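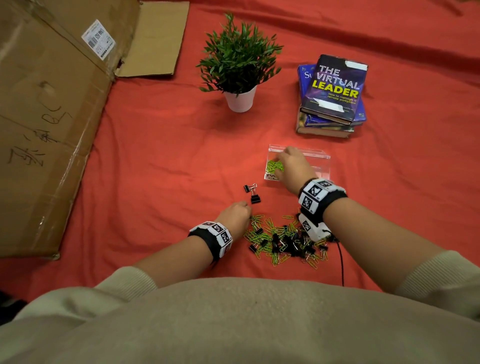

Course notes, unit 12
Visit to the Bundgaard lab: teaching by demonstration

Read these notes before the lab session in April. They cover the part of the visit that will be on the worksheet. The tour of the Ernley warehouse has its own handout.

What we went to see

Gremska builds arms for small packing jobs. The arms are not programmed move by move. A person does the job first, wearing markers and sensors on the wrists, and the recording is used to train the arm. Most of the visit was spent on that first step.

The task

Paper clips and binder clips start out mixed in one pile. The person picks them apart and puts the paper clips in a clear box with a label on the front. Both hands are free to work. Other things are left on the cloth, such as books, a plant and a cardboard box, and the person works around them there.

The wristbands

Each band carries square black-and-white patterns. The software, called Flemau, knows the size and shape of every pattern, so a single camera view is enough to work out where the wrist is and which way it is turned. Several patterns go on each band – when the wrist rolls, one turns away and another comes into view. The camera runs at 30 frames per second.

Markers give the wrist only. Finger positions have to be worked out some other way, and small metal parts are hard on any method because the fingertips cover them at the moment of the grasp.

Terms to know

Demonstration: one full run of a task by a person.
Fiducial marker: a printed pattern of known size, used to find position and angle.
Occlusion: one thing blocking the camera's view of another.

The set we were given

The lab has shared 393 demonstrations of sorting tasks. Work in groups of 2. Each group picks one demonstration and marks every grasp and every release by frame number. Note any frames where a marker is lost, and say whether the cause is occlusion, blur or poor light.

Bring the marked sheet to the lab session. Sheets without frame numbers will be handed back.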